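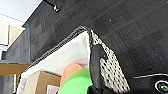
Solomiia Marchuk

Our robot arm is called Lo. We are building it in a shared workshop in Comidville, and it has one job to learn: tidying up.

Lo's hand is a gripper with black fingers. A small camera sits close to them, so Lo looks at the world from its own wrist. A white bin with a black-and-white rim looks very big from there! Inside are soft-looking things, one green and one orange, and a cardboard box.

A soft thing is difficult for a robot. If Lo presses too much, the toy is squashed. If it presses too little, the toy falls. Hanan Saab, who is 11, writes down every try in our notebook. In November we made over 400 tries.

Next we will teach Lo to let go gently.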